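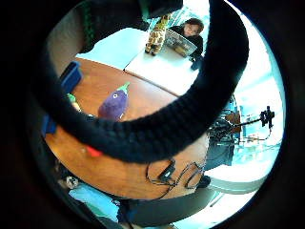 How a Robot Hand Learns to Pick Things Up

You picked something up today without thinking about it. Maybe it was a spoon, or a sock. Your eyes found it, your arm moved to it, and your fingers closed just enough to hold on. All of that took less than a second.

A robot has to be taught every part of it. In this explainer we look at how people build a simple robot hand in a shared workshop and how they teach it. The one we will talk about was built at the Gwilliam Workshop, where people share tools and tables. The builders named it Plumeo.

What is a gripper?

A robot hand does not have to look like your hand. Many robot hands have no thumb and no palm. They have 2 fingers that open and close, like kitchen tongs. This kind of hand is called a gripper.

Try it yourself. Hold your thumb and pointer finger straight and use only those to pick up an eraser. Now try a coin lying flat on a table. The eraser is easy. The coin is hard, and you probably want to use a fingernail to get under the edge. Plumeo has no fingernails, so it is bad at coins too.

Plumeo's fingers are printed from plastic on a 3D printer. The first pair was stiff and smooth, and round things shot out of it like a wet bar of soap. The second pair has soft rubber pads on the inside. The pads bend around whatever they touch, so more of the finger is pressed against the thing being held. More touching means more grip. The word for this kind of grip is friction.

What makes it move?

Inside the gripper is a small motor called a servo. An ordinary motor just spins. A servo can turn to an exact spot and stay there. If you tell it to turn halfway, it turns halfway and waits.

The servo is joined to both fingers by gears, so they always move together. That was a choice. The builders could have used one servo for each finger, but then there would be more wires, more weight and more things to go wrong.

Weight matters a lot. The arm that carries the gripper gets tired in its own way: if the load is too heavy, its motors heat up and it starts to droop. The first Plumeo gripper weighed 900 grams, nearly as much as a quart of milk. The builders took out the metal plate at the back and put in a plastic one with holes in it. Holes weigh nothing.

How does it see?

Plumeo has a camera next to its fingers. The lens is a fisheye lens, which can see very wide. It bends straight lines near the edges, so a table can look like a bowl. People find this odd at first. The computer does not mind, as long as the lens is the same every time.

Why put the camera by the fingers? Think about threading a needle. You bring it up close to your face. A camera near the fingers gets a close look at the thing being picked up, right until the fingers reach it. It also has a problem, though. Anything that comes between the lens and the table will block the view. A sleeve can do it, or a wire that has come loose. Builders tie their wires back with small straps for this reason.

Teaching by showing

There are different ways to teach a robot. One way is to write out every step:

Move forward.
Move down.
Close the fingers.
Move up.

This works if the thing is always in the same place. Put it a little to the left and the robot will close its fingers on air.

Another way is to show it. A person holds a gripper by a handle and uses it to pick things up, the way you would use tongs. The camera records what the gripper sees, and a sensor records how the gripper moves and when the fingers open and close. Each recording is called a demonstration, or demo for short. One demo is only one try at one job, such as putting a toy in a bin.

The computer then looks through all the demos and finds patterns. When the toy was on the left, the gripper went left. When the fingers were on both sides of the toy, they closed. After a lot of demos, the computer can make a good guess about what to do when a toy is in a place it has not seen before.

How many is a lot? For its first job, Plumeo needed 2846 demos. Most of them were short. People took turns, and they had to take breaks – wrists get sore.

Why use stuffed toys?

Stuffed toys are good things to practice with. They do not break when they fall. They squash a little, so the fingers do not have to be in exactly the right place. They also come in all sorts of shapes. A long neck or a leafy top gives the gripper something to grab, and a round belly does not.

Hard things come later. A glass cup needs a careful squeeze. Too soft and it slips, too hard and it cracks. Plumeo is not allowed to try glass yet.

When it goes wrong

It goes wrong often. These are some of the mistakes the builders wrote down in the Plumeo notebook.

The gripper picked up the tablecloth along with the toy.

The gripper did well in the morning and badly in the evening. All the demos had been made in daylight, so the computer had never seen the table under lamps. The builders made more demos at 7 p.m.

The gripper would not let go. It held a toy over the bin and waited. In many of the demos, people had paused there before opening the fingers, so the robot had learned to pause as well. A robot copies what you do, even the parts you did not mean to teach.

Can I build one?

Yes, a simple one. You do not need a 3D printer. You need 2 wooden craft sticks, a clothespin, some string, glue and a piece of an old rubber glove.

1. Glue one stick to each side of the clothespin's mouth so they stick out past the end like a beak. Let the glue dry.
2. Cut small squares from the rubber glove and glue one to the inside of each stick, near the tip.
3. Tie the string around one handle, pass it under the other handle and back up.
4. Pull the string to open the beak. Let it go to close.

Ask an adult to help with the cutting. When it is ready, try it on different things around your home and keep a list of what it can hold and what it drops. Then peel off the rubber squares and try the same things again.

Words to know

Gripper: a robot hand, often with fingers that open and close.
Servo: a motor that can turn to an exact spot and hold it.
Friction: the force that slows things down when they slide against each other.
Sensor: a part that measures something, such as movement or light.
Demo: one recording of a person showing the robot how to do a job.

Next in this series: Melura, the robot that waters plants, and why Prunon has wheels and no legs.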